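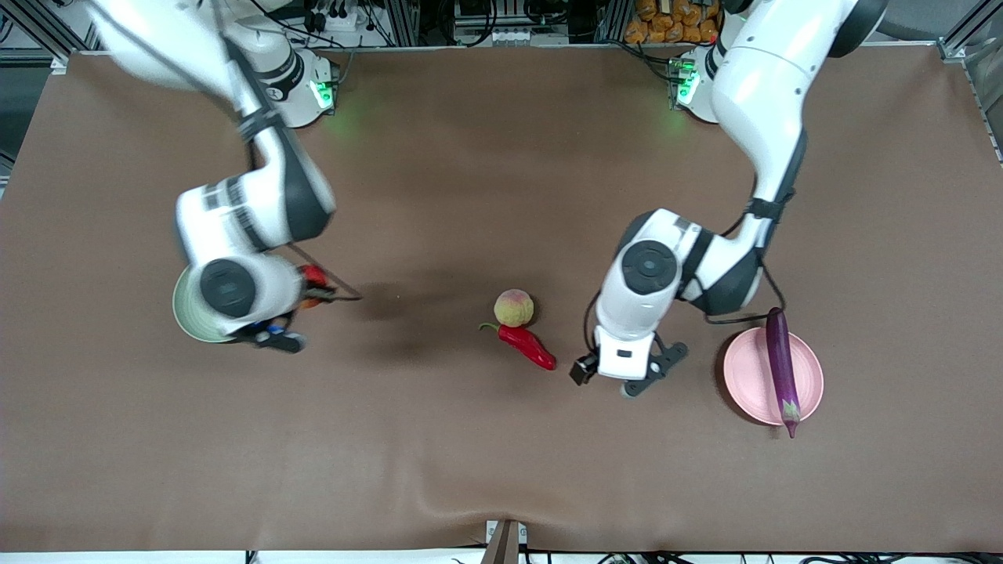 Bench two, Friday. Peach and chilli in the middle, aubergine on the pink plate, both base lights green.

Long chat over tea about the house rules for the two-arm bench, so I'm putting down what we settled while I still remember it (and for the Lurnness lot, who keep asking!).

Left and right are always the robot's own. From the front of the table the right arm is on your left, and I still write it backwards in the log at least once a week. If you catch one of mine, please just correct it and initial the change.

Only one gripper goes into the middle at a time. The other one waits outside, however tempting it is to save a few seconds. Nemo will happily let you queue both moves, so the rule has to live with us for now.

Smooth the cloth between runs, but only with both arms paused and your hand on the stop. Small ripples by the near edge are fine, leave them be.

Run 161 needs its notes redone, as I'd put "veg" for everything. Proper names from now on, and say what was on the plate at the start. Skidley has the old template, so don't copy from there.

Still to do: ask Nkosi whether 22 is the speed limit for shared work or just for teaching.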